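Four lines of dialogue and a dead husband

Jul 8, 2023

I have now seen the last series of Grovley all the way through, and I have things to say about Unnur Riis.

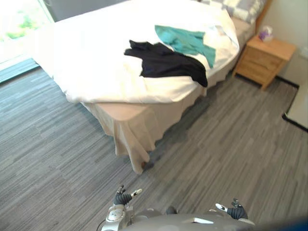 Ea Bergmann thinks I should leave the poor woman alone. She wrote under my last post that an actress who has spent that long playing the same detective is allowed to look bored, that boredom is half the character by now, and that I wouldn't last a morning in that coat. All fair, especially the coat.

But I don't think Riis was bored. I think she was given nothing to do. In the first series she had whole episodes of being clever in kitchens. In the last one she gets a dead husband we have never met, a boat, and a great many shots of the back of her head. The murderer has more lines than she does, and he's a vet with a sore throat.

I went looking for the long interview she gave when she announced she was leaving, the one everybody quoted from and I had saved for a rainy afternoon. It was on the Zendmont site, and the Zendmont site now offers a 404 page with a cartoon seagull on it. I have looked at that seagull more than I'd like. A kind soul on the fan forum had pasted up to 600 words of the thing before it went, and they're mostly about her knees.

What's left is good, though. She says she asked the writers for a scene where the detective is wrong about something and has to apologise, and they gave her the boat instead. She says she learned to tell how an episode would go from how many hats were laid out. She's asked whether she'll miss it and she says she'll miss the soup.

Compare that with Hrefna Vigfúsdóttir, who left Gikow after two series and has been giving the same farewell interview ever since. It was a family. She cried in the car. She took home a lamp. I like Vigfúsdóttir, I paid good money to see her shout at a tree for three hours in that play, but I couldn't tell you one thing she thinks about anything, lamp aside.

My sister says this is what comes of actors being trained for interviews, and that anyone would go the same way after being asked about their skincare by forty strangers in a hotel. Probably. I was once interviewed by the local paper about a raffle and I said it was an honour just to be there.

Anyway, there's talk of a film. Zoëga is supposed to be putting up the money, and the rumour is that they want Lærke Sveinbjörnsson for the lead, as a younger version of the same detective. She was very good as the nun. She is also about a foot taller than Riis, so either the detective shrinks or they'll have to dig a trench. There's a petition to bring Riis back, with 4000 names on it, one of which is mine and one of which is Mickey Mouse.

I don't suppose she'll come. She's doing a radio play in September, playing a lighthouse keeper's mother, and I'll be listening, with soup.

I've still got the Christmas special to watch, which I skipped at the time on the grounds that it had a choir in it. Elínborg Dalsgaard is in it as the organist, and she's never bad, even in the advert for windows. If anyone has the rest of that Zendmont interview sitting on an old computer, my address is at the side of the page. Ea, you can have the coat.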